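List Home | Browse by Thread | Browse by Author | Search | Help

Subject: Re: Oil or no oil on bread boards?
List: Warnlow Home Bakers

Areti Christodoulou wrote:

> I finally have a decent board for shaping and I'm scared to touch it.
> My aunt says mineral oil every month, and my neighbor says never put
> anything on a board that dough sits on. The dough keeps grabbing at it
> either way. I'm making the Liapis family Easter loaf again in June for
> a christening, so I'd like to have this sorted by then. What do you
> all do?

Dear Areti, and everybody else who has been following along,

I'm so glad you asked, and I hope you'll forgive me for going on a bit. I've been shaping dough on wood since my oldest was in diapers, and I have gone back and forth on oil more times than I'd like to admit.

Your aunt and your neighbor are both partly right, I think. A board you chop onions on wants oil. A board for dough can go without for a long time, and mine went years with nothing but a scraper and a damp cloth. What finally changed my mind was our first winter in the house on Stillar Road, when the furnace ran day and night and the seams began to feel rough under my hand. I gave it a thin coat of plain mineral oil, left it overnight, wiped it hard in the morning and didn't bake on it for two days. It has been happy ever since, and I only do it again when the wood looks thirsty - twice a year, maybe. 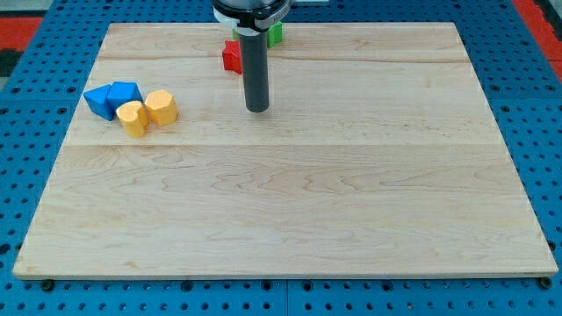

Pale maple, with the seams running along the board.

Please don't use olive oil, even if it's what you have on the counter. My mother did, bless her, and by August you could smell that board from the porch.

Now, about the dough grabbing. I doubt it's the board at all! The Liapis loaf is a wet one with all that butter and egg, and the first time I made it I kept throwing flour at it until it baked up like a brick. Try resting it 20 minutes after mixing, before you turn it out, and then use less flour than you think you need. I also hold back some 200 grams of the flour at the start and only work in what it asks for. If it still sticks, a little butter on your palms does more good than another handful of flour.

For cleaning I scrape first (always along the grain), then wipe, then stand the board on its edge so both faces can dry. Jako wrote in message 3803 that he uses coarse salt and half a lemon, and I've tried it and liked it, though my knuckles didn't. There's also a nice long thread on warped boards starting at message 793, if you have an evening to spare.

Do write and tell us how the christening loaf comes out. And if you're braiding it, start from the middle and work toward each end - it took me far too many lopsided loaves to learn that one.

Warmly,
Dorothea
(still waiting on the sourdough rye, it's sulking in the pantry)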